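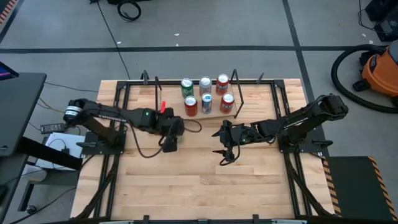
June went better than I had any right to expect, so I'll start with the drinks shelf, which is the part of the grant you asked me about on the phone. When I wrote the Floltholm application I had a big chest cooler in mind and not much of a plan for what went in it. What we've settled on is smaller and a lot easier to live with. The cans stand on a little raised wooden board toward the far edge of the table, two rows of three, with reds in both rows and a green one at the back. You can tell what's on offer from the doorway, and I love that!

A bit on how we got there. The first layout had everything in one long line, and it looked great for the first ten minutes of every afternoon and terrible after that (people take from the middle, always). Two short rows hold their shape much longer. I also tried a wire rack from Dellico, but the cans rocked on it and it scratched the wood, so back it went. They refunded us in full, and you'll see that in the spreadsheet as a line in and a line out.

The tabletop is the other thing I wanted to tell you about. We went with the light wood, the butcher-block style, and I'm so glad we did. It makes the room feel like a kitchen instead of an office, and the cans stand out nicely against it. I've oiled it once and plan to do it again before the fall. Coasters are on my list. So far I've been wiping up rings with a dishcloth and hoping for the best, which I know isn't a maintenance plan.

On money: the award was $1000 for the Kultalham room, and we've spent 61 percent of it. Most of that was the table. The drinks themselves cost less than I budgeted, mainly thanks to buying by the case and storing the extras in the hall closet. The remaining 39 percent is meant for chairs and a decent recycling bin. I've looked at bins and they cost more than you'd think, so I may come back to you about moving a little from the chair line to cover one. Would that need a form, or is an email enough?

Things that haven't gone so well: the closet gets warm in the afternoon, so we've moved the spare cases to the bottom shelf. And the diet drinks barely move. I ordered too many of them, my fault, and I'll cut back on the next order. The plain colas go fastest, then the lemon-lime.

Next up, I'd like to try a second board for snacks, same height as the first, and see if people use it. I've got 3 sizes of board to choose from and keep changing my mind. The sign for the wall is with the printer, and your logo is on it as agreed. I'm in every Thursday from two o'clock if you'd like to stop by, and I'll send the receipts over in a separate email once I've scanned the last of them.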